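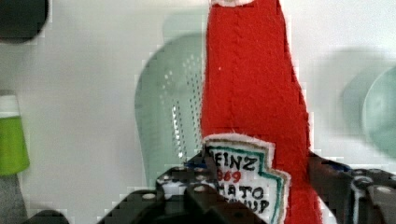 Felt ketchup bottle, label side. Wrist camera.

February 2, 2022
Video conversion bench, entry by Eirini

Right, big day on the transcoding side and I want to get it all down before I forget which folder is which. Short version for Kojo, who will only read the top: the stutter is fixed, the sound drift is nearly fixed, and the old Dudby tapes are going to look miles better than I thought they would.

Started with the stutter. To recap for anyone joining late (hello Jailson), clips coming out of the old converter as MP4 played fine on the desktop and then jerked every second or so on the tablets. We'd been blaming the tablets. I ran the same source clip through Oson with frame rate left on "same as source" and it jerked. Ran it again with the rate forced to a constant 25 and it played like butter! So the source files are variable rate, all of them as far as I've checked, and the converter was passing that straight through. The desktop player copes, the tablets don't.

Settings that worked, for copying:
MP4 container, H.264
Constant frame rate, 25
Quality mode, setting 20
Keyframe every 50 frames
Audio AAC, 160 kbps, 48 kHz

I did try quality 18 as well. File was noticeably bigger and I couldn't pick it out from 20 with my nose on the screen. Theano could, or said she could, but got it wrong when I swapped the windows round, so 20 it is.

The sound drift is a different animal. On the short clips you'd never spot it. On the long ones the voices slide late bit by bit, and by the end it looks like a badly dubbed film. I lined up the clap at the start of the Ververidis talk with the clap at the end and measured 554 milliseconds of slip over the whole thing. Half a second! I was thrilled to finally have a number for it, after weeks of "it feels a bit off".

Two guesses. One, the recorder clock runs a hair slow and we're stuck with stretching the sound to fit. Two, the join between camera files drops a few samples each time and it adds up. If it's the first, the slip should grow evenly. If it's the second, it should go in steps, one at each join. So tomorrow I'll put markers at each join and plot it. My money's on the steps. Kojo says clock. Loser does the tape labels.

For now I stretched the audio by hand on that one file and it holds together right to the end. Saved as talk_stretch_v3. Please don't use v2, I went the wrong way with it and doubled the problem.

Then the tapes. I'd been dreading these. Interlaced, a bit soft, lots of noise in the dark bits, and the first pass last month had those horrible comb lines on anything moving sideways. Today I tried the slower deinterlacer, the one that outputs a frame for every field, and wow. The brass band marching past is smooth as anything and you can read the drum. It does take an age. The test clip took five times as long as the quick method, so the whole box is going to be an overnight job, possibly several nights.

Order matters here and I got it wrong twice, so in capitals for future me: DEINTERLACE FIRST, THEN DENOISE, THEN RESIZE. Denoise before and it smears the two fields together and you never get them apart again. Resize before and you get a kind of plaid.

Denoise on the lightest setting only. Medium makes faces look like candles.

Also found out why the pictures were coming out slightly fat. The tapes have non-square pixels and the old preset threw the flag away. In Oson it's under the Picture tab, "keep display shape", and you have to tick it again after loading a preset, as the preset clears it. Took me a good hour. Ruby-Lee spotted it by looking at the clock on the town hall, which was egg-shaped.

Batch run. Jailson's script picks up anything in the "ready" folder and queues it. Ran 400 short clips through at lunch and came back to a full set with no failures, which has never happened before. The log does fill up with timestamp warnings. They look scary but the files I opened were clean. I've opened a dozen so far, spread across the batch, and will do a few more before we wipe anything from the scratch drive.

The script still falls over on file names with an apostrophe in them. Jailson knows. Until he's done, rename first.

FLV leftovers: there are around 2,000 of these on the Jakance drive and most already have H.264 inside. That means we can just lift the video and sound into an MP4 without re-encoding at all! Seconds per file, no quality lost. I tried it on a handful and it's lovely. The older ones use a different codec and will need doing properly, so the first job is a script to sort them into two piles. I've started it, it's in my home folder as sort_flv, and it reads the codec and moves nothing yet. Theano, would you look over the bit that decides? I'm not sure what it does with files that have sound and no video.

Space is going to get tight. The frame-per-field versions are large before the final encode and I had to clear the scratch drive mid-afternoon. New rule, unless someone objects: intermediates go as soon as the finished file has been watched start, middle and end. Masters are never touched.

To do
Markers at joins, plot the slip (me)
Apostrophe fix (Jailson)
Check sort_flv (Theano)
Ask Ruby-Lee whether the band tape has a second side
Save the tape preset with the display shape box noted in the name
Try the AVI files from the blue box, haven't even opened those
Full Dudby run by March if the nights allow

Left tape one going when I locked up. Fan is loud but temperatures were fine. Whoever's in first, please check it's still on the list and don't close the lid.

Added later by Kojo: still running at eight, second clip in the queue. Still think it's the clock.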